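4.3 Retail boxes and how they are packed

In this part of the project we studied the small boxes in which phones are sold, and how much space is lost when they are put together in one shipping carton. Lauri Pelkonen and I collected empty boxes from other students during August. We received 65 boxes, but we had to leave out 12 of them because the corners were crushed.

Each box was measured on three sides with a steel ruler. After this we wrote the surface finish, the color and the direction of the lettering in our table. The direction was more important than we first believed. When the product name is printed diagonally, a person must turn the box to read it, and in our packing test this made the sorting slower. Lettering that follows the long side was easier to find in a full carton.

For the test we used the carton type Vestberg, with an inner volume of 2568 cubic centimeters. We packed it first with all boxes lying flat and then with all boxes standing. The standing order was easier to unpack, but the boxes leaned to one side as soon as one was taken out. Lauri suggested a strip of folded paper as support, and we describe it in section 4.4.

We did not measure the weight, so our results are only about space and handling.

Maja Kaczorowski

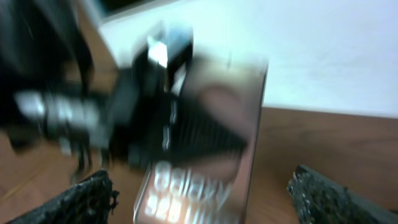
Figure 6. Galaxy S25 Ultra box with large white lettering printed diagonally.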